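Does folding with hand-held grippers really teach a robot anything?
Asked by Hubert Michalski in Robot Learning

I've been reading up on learning from demonstration, and I keep running into the same method: people do the chore themselves with a pair of grippers in their hands, and a policy is trained on the recordings. I love the idea! I'd like to try it on T-shirts at our makerspace in Lastham, but I can't tell how much data I need or whether the results carry over to a real arm.

Tarık Sönmez
Yes, try it, it's a great project! We did a shirt-folding study this spring under the name Zillwood. You hold one gripper in each hand and pinch the fabric the way a robot would have to, so you never get to cheat with your fingertips. The bottom hem is a good place to learn the feel of it. 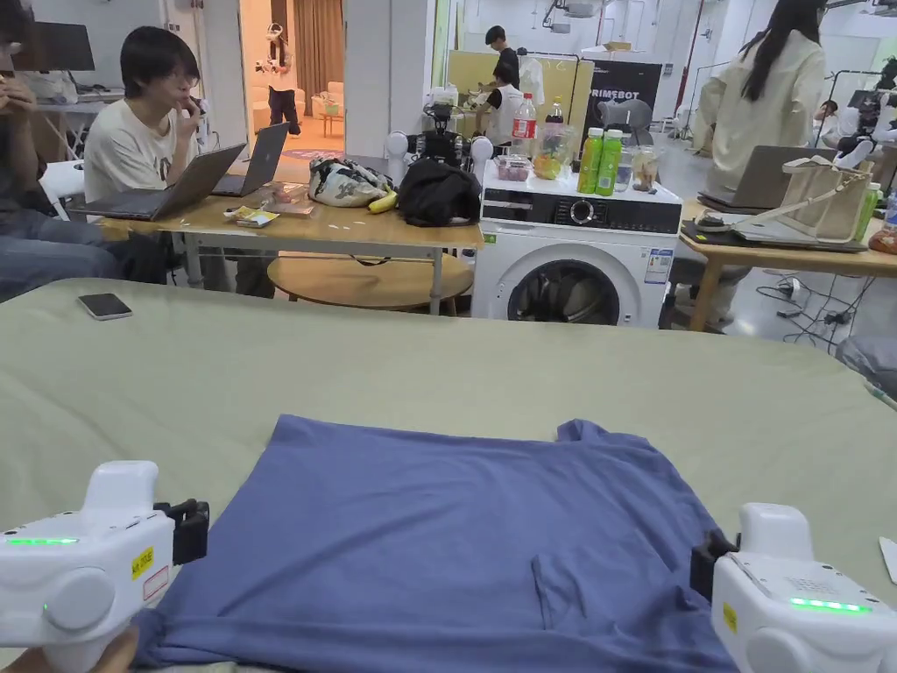

How many folds does it take before the policy does anything useful?
Our first version that could finish a shirt was trained on 227 demonstrations. At 300 it stopped losing the second corner so often, and after that new shirts helped more than extra folds of the old ones.

The part that surprised me most was pace. Our quickest folders gave us the worst data. When we asked them to pause for a moment after each grasp, the policy got much better at telling "I have the corner" from "I'm near the corner." Stretching the shirt between both grippers matters too, as the fabric settles into a shape the model can recognize.
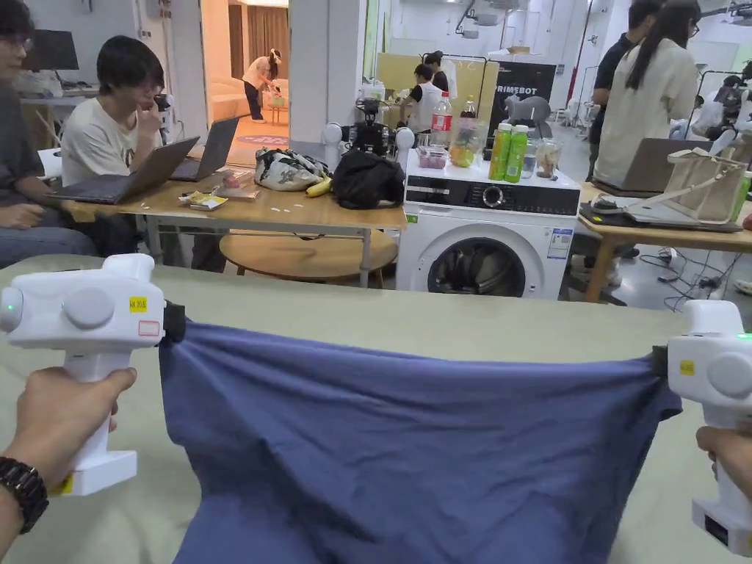
Milovan Nedeljković wondered whether the pauses just make the robot slow. They did at first, and he was right to bring it up. We trimmed each pause in software before the last training run and kept nearly all of the benefit.

Lejla Nikolovski
Agree with most of this. I'd add one thing from our Pavik runs: record the approach and the release, and please don't start the clip when the jaws close. We threw out a whole Thursday of work over that. Our arms knew how to fold beautifully and had no clue how to get to the shirt or let go of it (funny to watch, less funny to redo).

Keep your hands in view before the first grasp and after the last one, and leave the finished fold where it is until the clip ends.

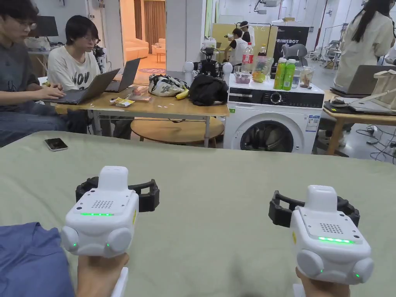 Both grippers raised over the table, folded blue cloth at lower left.

We also varied where the shirt started. Same table, same shirt, turned a little every time. It's dull to do but wow, does it pay off. Our test was 10 starts the model had never seen, and the version trained on turned shirts failed only 2 of them.

Dušan Delić
just buy more shirts lol. different colors, different sizes, one with a pocket if you have it. and do long sleeves last, they're a nightmare

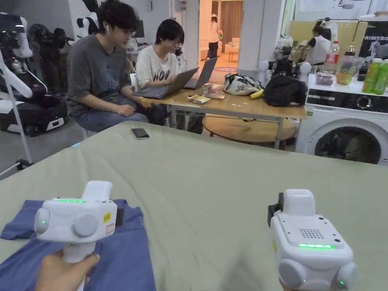

Do the people recording need any robotics background?
Anyone who can fold a shirt can learn it in an afternoon, and beginners are often more careful with their grasps. Give them a few practice shirts first and leave those clips out of the training set.

Hubert Michalski
Thank you all, this is so much more than I hoped for! I'll start with short sleeves and slow hands, and I'll post our first results in June.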